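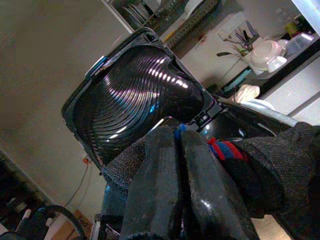 The Flistier at an open appliance lid, knit sleeve on the arm and mesh at the finger.

Flistier two-finger gripper, with sleeve kit

We love this little workhorse! The Flistier is the gripper we fit to Sodum arms that have to work in kitchens, where lids, hinges and glossy plastic turn up all day long. It comes with two block fingers, a knit arm sleeve and a set of spare bands, and one person can swap the lot at the bench.

Setting it up

Power the arm down and slide the sleeve on before you bolt the gripper to the wrist. Run the cable under the cuff with a bit of slack in it (turn the wrist both ways by hand and watch that nothing pulls tight). Then close the fingers slowly and check that the tips meet evenly. Start lid work at 80 percent speed or lower.

Looking after it

Scuffed fingers are fine, and ours look pretty rough! Light scratches don't change the grip one bit. What you want to catch is a chipped corner or a finger that rocks when you push it sideways. Wipe both fingers after every shift, and tighten the finger screws every 600 cycles. The sleeve comes off for washing; let it dry flat. Ok-hee Kong on our bench has stretched a set of fingers to 1690 cycles between changes, which still makes us grin.

Spares

Finger pair, left and right
Knit sleeve, black
Mesh wrap
Band set
Wakis wrist plate, needed for older arms

A longer sleeve is coming in June. For fitting questions, write to Elango Acharya at the Ham workshop and tell him which wrist plate you have.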